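Packing for Senham, and why I always leave it too late

We leave for Senham in the morning and I have packed exactly one sock. Sebastian did his whole bag last night (smug, zipped, by the door) and I'm still walking from room to room holding a phone charger. It's a 206 mile drive and he wants to be off by nine!

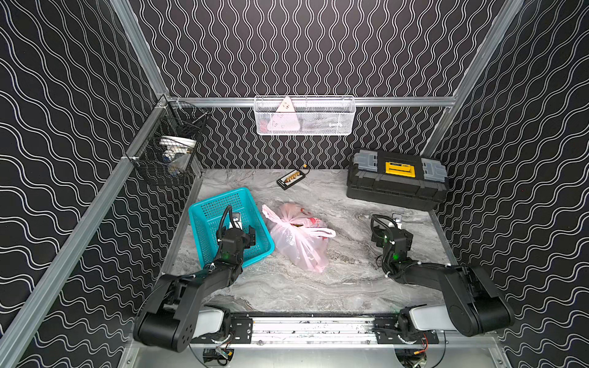 The list

I do write one every July, I just never stick to it. This year it has 13 things on it and I've already added a hat. Dougal Moffat next door swears by rolling everything up tight, so I tried it with my shirts – they came out looking like used napkins.

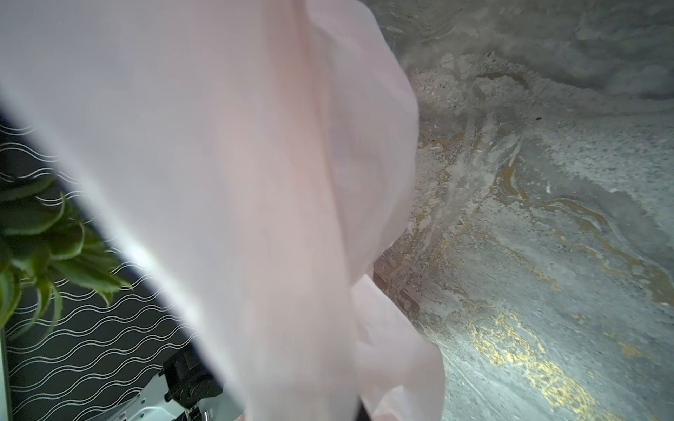
What I'm leaving behind

The hairdryer, the big umbrella and the 500 page novel I've carried on three vacations and never opened. Renzo says the cottage has plenty of books anyway, mostly about boats. 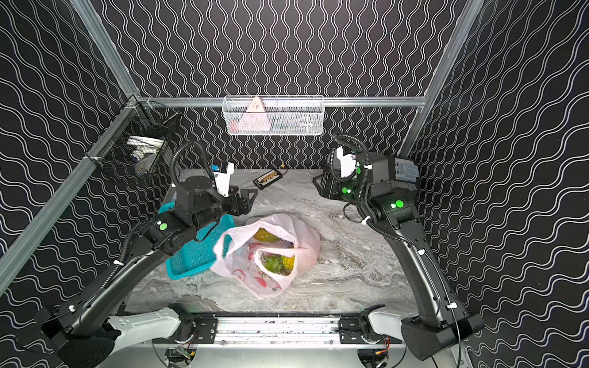 Shoes are my real weakness. I want walking boots, sandals and something decent for dinner, and Sebastian wants me to pick two pairs. So the sandals are going in with the beach stuff, in a plastic basket on the back seat, turquoise like that one, where they don't count as luggage. He hasn't spotted them yet. Right, I still need to find the other sock.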